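From: Capucine Hervieu
To: Flonutville seed swap list
Date: 16th September
Subject: Re: Bean seed for the winter swap

Charoen Phuthong wrote:
> I have more Cillunik pole beans than I can use. Is it worth
> drying them for the February swap, or do people only want
> bush types now? Last time I brought 2 jars home again.

Please dry them. We ran out of pole beans early last winter, and the Phromma bush beans were what got left on the table. I can take 200 seeds from you myself and put the rest into packets.

Leave the pods on the vine until they rattle. If frost is coming, pull the whole plant and hang it in the garage - mine took most of a month that way. Shell them by hand and throw out anything split or spotted.
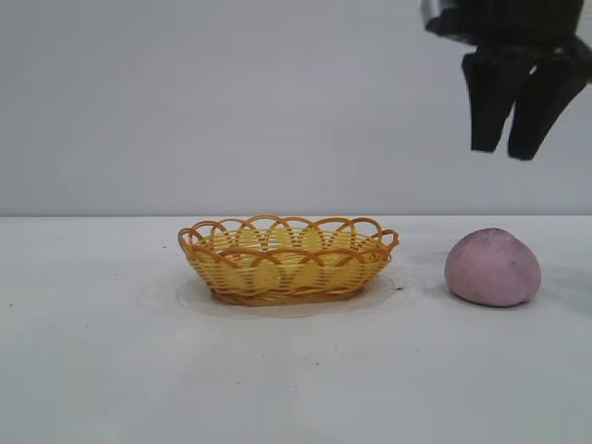

How dry do the beans need to be before they go in a jar?

Dry enough that one breaks when you hit it with a hammer. If it mashes, give the batch another week on a screen.

I still have paper envelopes left from the box of 3,000 we bought with the Brudov group, so don't buy any. Write the variety and the year on each one. I can pick up from your place if you have more than 4 jars.

Capucine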